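Ticket 3000-13: Crayon boxes do not fit the supply basket, Lanesthorpe activity room
Status: open
Opened by: Senyo Korletey
Category: Room supplies

Problem
The crayon sets for the drawing table are not going back into the black basket as they should. When the lid of the supply cabinet is closed on the basket, it stays up at one side. The Skitville order list says that one basket holds a full table set. With our baskets this is not true, or I am doing something wrong.

What I tried

1. I put the boxes flat, one on top of another. The basket closes, but the children can't see which box is which, and they pull everything out to find one color.

2. I put the boxes standing on the short side. They are too tall by a small amount. The cabinet lid touches them and the top flaps get bent. Two boxes already have a torn flap from this.

3. I put the boxes on the long side, all in one direction. It was better, but they fall down when the basket is half empty. I used a strap to keep them together – it worked for the morning group, then the strap was left open on the table and the boxes were everywhere again.

4. I changed the basket for the one from the Ikwood shelf. It has the same slots in the sides and the same height, so no difference.

Reply from Soler supply desk, 19th March
Please check if the basket is the low model or the deep model. The deep model has a number under the base. Also, please tell us how many boxes must go in one basket. The list allows up to 11.

Answer from Senyo
Thank you for the quick reply. I turned the basket over and there is no number, so I think we have the low model. In the old list from August it was written "deep", but maybe the wrong ones were delivered and were never checked. We don't need 11 boxes in it. Fewer would be fine for our table, if they can stand.

I also want to ask about the crayon boxes themselves. They are the yellow ones with the green band, and the cardboard is soft at the corners after some weeks of use. Is it allowed to move the crayons to a plastic tray? The label helps the small children to know where things belong, so I prefer to keep the boxes if possible.

Until we have the deep baskets, I will leave the crayons out on the wooden table next to the basket, and the cabinet lid can close without pressing on them. Please send two deep baskets if they are in stock, and please keep this ticket open until I have tried them with the afternoon group.

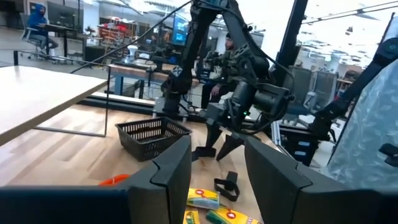
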